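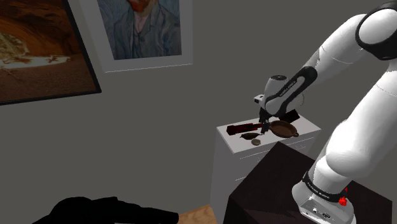

Silent Mornings at Clodwood: Your Questions

We get a lot of mail about the silent mornings, and most of it asks the same handful of things, so we've put the answers in one spot. If you've never sat in a quiet room with other people before, welcome! If you've been sitting for thirty years and just want to know about parking, skip down, it's near the end.

What is a silent morning?

Three and a half hours, start to finish, of not talking. We sit, we walk slowly, we sit again, we drink tea, we sit one last time, and then we ring the bell and everyone is allowed to be noisy (and wow, are they noisy). There's no lecture in the middle. The person leading says a few words at the start so you know what is coming, and after that the bell does the talking.

Do I need to have meditated before?

Not at all. Every morning has at least a few people who have never tried it, and they do fine. Fasil Tufa, who leads most of the mornings, gives a short introduction in the small room before we begin. It covers how to sit, what to do with your hands, and what to do when your mind starts composing a grocery list. Come by 7:45 if you want it. If you already have a practice you like, come at 8 and go straight in.

Which tradition is this?

A mix. Fasil learned to sit in a contemplative prayer group and Mesfin Ayele came to it through Zen, and between them they have settled on a form that leaves the words out. We don't chant or read scripture during the silence, and you're welcome to bring your own prayer, mantra, breath count or nothing whatsoever. People from several churches come, and so do people who haven't set foot in one since they were small. We love that about the group.

What exactly happens, hour by hour?

8:00 Doors to the main room close and the opening bell rings
8:05 First sitting
8:45 Slow walking, indoors or out
9:15 Second sitting
9:55 Tea, still silent
10:25 Writing time, or more walking if you prefer
11:00 Last sitting
11:30 Closing bell

After the bell we put out bread, fruit and cheese, and you can stay and chat for as long as you like or slip off home.

Forty minutes sounds like forever. What if I can't do it?

Then you do fifteen, and open your eyes, and look at the floor for a bit, and go back in. You can also stand up behind your chair any time you need to. Fasil likes to tell beginners that the first sitting always feels like the longest one of the day, and having led dozens of these I'd say he's right! The second goes by in a completely different way once your shoulders have come down from around your ears.

Do I have to sit on the floor?

Chairs are every bit as good. We have cushions, low benches and plain upright chairs, and more than half the room usually picks a chair. If your back needs something particular, bring it along. One of our regulars lies flat on a yoga mat for all three sittings and has only snored the once.

What should I wear?

Whatever you can breathe in. Warm socks are a good idea, as we leave shoes in the hall. Please skip perfume and anything that jingles.

Can I bring my phone?

You can bring it into the building, but leave it switched off in your coat or in the basket by the front door. Vibrate isn't off! In a silent room a buzzing phone sounds like a truck. If you're on call, or you have a child or parent who may need you, tell whoever is at the door. They'll hold your phone and come and tap you on the shoulder if it rings. 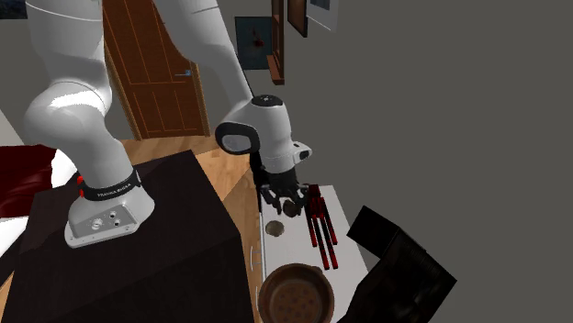
How many people can come to one morning?

The limit is 60, and we fill it a few times a year, mostly in June. The rest of the time there's plenty of space and you can decide over breakfast.

What is the writing time for?

This is my favorite part, so forgive me if I go on. After tea we hand out paper and pencils, and for half an hour you write whatever has come up. It can be a letter you won't send, a list of things you're grateful for, a prayer, a complaint to the universe. No one collects it and no one reads aloud. I have notebooks of the stuff going back years, and when I open an old one I'm amazed at what I was worrying over, and how much of it sorted itself out while I was looking the other way.

If you don't care to write, walk. The path behind the hall goes out along the creek and back, and it takes most people the full half hour if they really slow down.

I don't know what to write. Do you give prompts?

We keep a few slips in a bowl on the tea table. Some that have been in there a long while:

What did I hear this morning before anyone spoke?
Who taught me to be still, or who tried to?
What am I carrying that I could set down until lunch?
Where in my house is it quiet?
What would I ask for if I weren't embarrassed to?

Take one or leave them. You can add your own to the bowl too, and we'd be thrilled if you did.

What if I get upset?

It happens, and it's all right. Silence has a way of bringing up things we've kept ourselves too busy to feel. You can cry in the room. You can also go out, and whoever is sitting nearest the door will come with you if you raise a hand. We aren't therapists, though, and a silent morning doesn't take the place of one. If you're going through a very hard stretch, write to us first and we can talk over whether a shorter visit would suit you better.

Is it OK to leave early?

Of course. Try to go during the walking or the tea so the door isn't opening in the middle of a sitting. You don't have to explain.

What if I'm late?

The main room stays closed until 8:45. Wait in the hall, where there's a bench and a shelf of books, and join us when we come out for the walking. It's a perfectly nice way to begin, and I've done it myself more than once.

May I bring my kids?

Teenagers are welcome if coming was their own idea. For younger ones Mesfin runs a family half hour after lunch on the same day, with a listening game, a bell to pass around the circle and a good deal of giggling. A grown-up needs to stay.

Do you follow a book?

We don't study one together on these mornings, but the shelf in the hall is there to be borrowed from. Write your name on the card inside the cover and bring the book back when you're finished. The poetry goes out most and comes back slowest.

What does it cost?

We ask for 5 dollars toward heat, tea and bread. If that's a stretch this month, come anyway and put nothing in the box. If you'd like to put in more, that helps cover someone else. There's no membership and nothing to sign up for afterward.

Do I have to register?

Only for the June mornings, when we do run out of chairs. Send a note with your name and how many are coming, and Mesfin will write back. He answers everything himself, usually in the evening, so give him a day.

Is the building accessible?

The main room, tea room and one restroom are on the ground floor with no steps. The small room where the introduction is held has a single step up, and if that's a problem Fasil will happily do it in the tea room. The creek path is gravel and gets soft after rain, so if you use a wheelchair or walker you may prefer the walk around the inside of the hall, which a good number of us choose anyway in winter.

Where do I park?

In the lot across from the hall, which you reach from the side road. Please leave the spaces along the front wall for people who can't walk far. If you bike, there's a rail under the porch roof.

What about food allergies?

The bread contains wheat and sometimes seeds. We always have fruit, and we put the cheese on its own board. Tea is black, mint or ginger, with oat milk and regular. Bring your own snack if you need to be sure of what's in it.

Can I practice at home between mornings?

Please do! Start small. Ten minutes in the same chair at the same time of day will carry you further than one heroic hour you never repeat. Some of us ring a little bell, some light a candle, and I set the oven timer and put a towel over it. If you miss a day, sit the next day. If you miss a month, come back and have tea with us, and you'll find you remember more than you thought.

How can I help out?

Come at 7:15 and set out chairs, or stay after lunch and wash cups. Both jobs are done with a lot of chatter and are a lovely way to get to know people you've only ever sat beside with your eyes closed. We're also looking for somebody who bakes, as our present baker would like a morning off now and then.

I have a question that isn't here.

Send it to Mesfin, or ask whoever is holding the bell after it rings at 11:30. We add new ones to this page whenever they come up.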